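July 3, 2021

Up at five, before the heat. Walked the ditch road to the Driddale side and back, then sat on the step with coffee and wrote down the well numbers while I still remembered them. The static level is lower than it was in spring. It was never a deep well. I'm going to stop watering the strip of grass along the drive and let it go brown, and keep what there is for the beans and the two young pears.

Went into Dullport at nine for the hearing on the water rates. They held it in the library instead of the town hall, which is being rewired. It was a good turnout, with people standing along the back wall by the periodicals. The plan is to raise the base charge now and the per-gallon charge in September. For a house on town water that uses 2,000 gallons a month, it comes to 4 dollars more on the bill. I'm outside the line and pay nothing to the town, but the standpipe price goes up too, and if my well gives out I'll be hauling from the standpipe like I did the first summer.

I had meant to speak and didn't. I had a page of notes on the leak in the old main by the creamery, which has been running down the gutter for as long as I've been driving past it. A woman ahead of me in line said all of it, and said it shorter, so I sat down. The engineer from Ditix had a chart of losses on an easel. The print was too small to read from where I was. He said the main was on the list for replacement but would not give a year.

Bought on the way home: a hose washer, stove matches, a bag of onions, two pounds of ground beef. The hardware store was out of float valves again. I can make the old one do if I bend the arm down, but then the tank only fills partway.

Afternoon too hot for the garden. Cleaned out the pump house. Found the mouse nest I had been smelling and the good pliers I had blamed myself for losing at the Lie place. Read the meter on the pump line, 1,801 gallons since I put it in. More than I would have guessed. Most of that has to be the grass.

Rain barrel is dry and has a split near the bottom hoop. A used tank is what I want, 600 gallons if I can find one, set on block behind the shed where the roof drains. The shed gutter would need to come off and be rehung with more slope. I'll price gutter next time I'm in town.

Supper was hamburgers and sliced cucumber. The beans are setting. There are squash bugs on the zucchini, and I picked off what I could see and dropped them in soapy water. Clouds to the west at dark but no wind with them.

I'll put the hearing notes up on the page tonight in case they are any use to the people in Dullport who couldn't get there.
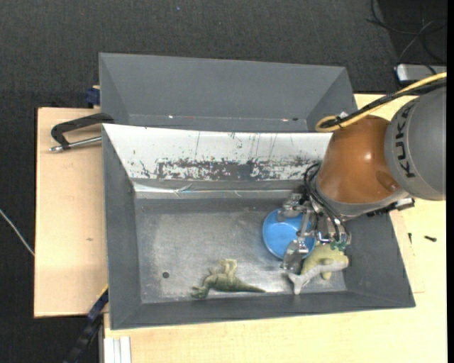
Thanks for writing up the hearing. I had to work and missed it. The creamery leak was reported before you moved out there, and they patched it once, a few feet uphill from where it comes out now. If you're still after a tank, look for one with a lid you can get an arm through. Mine has a small cap and I have never been able to clean the bottom of it.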